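Report on our visit to the Imhof lab, Veltport

For my project I picked the open day at the Imhof lab, mostly because I'd never been near a robot that has hands. The bus from Gristbridge got us there with 2 minutes to spare, so we walked in out of breath and went straight to the demo room.

They split us into small groups and gave each one 30 minutes, and ours went so fast! First came a short talk on how the arms are moved, joint by joint (I have two pages of notes on wrists alone), and then we got to crowd around the big table. I'd expected something huge and loud like the welding line we saw at Fekthorpe last year - this was a lot closer to human size.

The two arms don't match. One ends in a gray hand with five fingers, the other in a gray wrist end with a small black gripper mount.
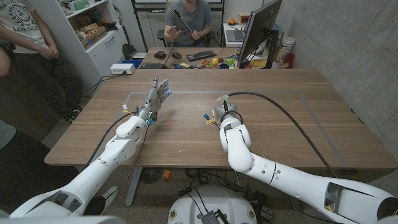
I asked why you'd want both, and the answer was that grippers are simpler to control but fingers can do more kinds of grips. I want to use that as my main question for the second half of the project. My plan is to build a cardboard finger with string for tendons and see how far it bends - 60 degrees would make me happy.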